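The Practice Kitchen: How Automation Is Changing a Day's Work at Werkden
Thursday, January 11, 2018

At Werkden, a contract firm that tests household robots for appliance makers, the working day used to be measured in resets. A technician laid out the objects, stepped back, let the machine make its attempt and then laid everything out again. On a busy shift the cycle was repeated 100 times at each counter, and the people who performed it had little time for anything else.

The introduction of Revus, the firm's scheduling and recording system, has altered that routine. Technicians now guide the arm by hand controls through a task, and the software stores each attempt, sorts it and prepares the next assignment. Since March, the staff has recorded 1495 attempts under the new arrangement.
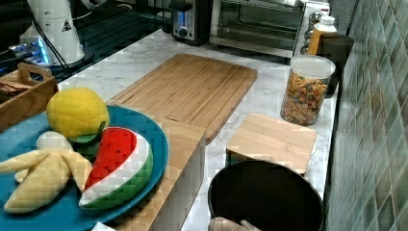 The change has been felt most clearly in the job descriptions. Six employees who were hired to place and replace objects have been retrained as operators, a position that carries a higher pay grade and requires 10 days of instruction. Their duties include planning the layout of each counter, judging whether an attempt is fit to keep, and writing the notes that engineers at the firm's Sowah office read the next morning.

Management acknowledges that the transition has had its costs. Operators report that long periods at the controls are tiring to the eyes and wrists, and several have said that they miss the conversation that came with working in pairs. Shifts at the controls have been shortened in response, and the remaining hours are given to review and setup.

Pay for the review hours remains under discussion. Employees have asked that the work be counted at the operator rate, and the firm expects to settle the matter before the next phase of the program, known as Flendetel, places a second arm at each counter. Applications for the additional operator positions will be open first to current staff.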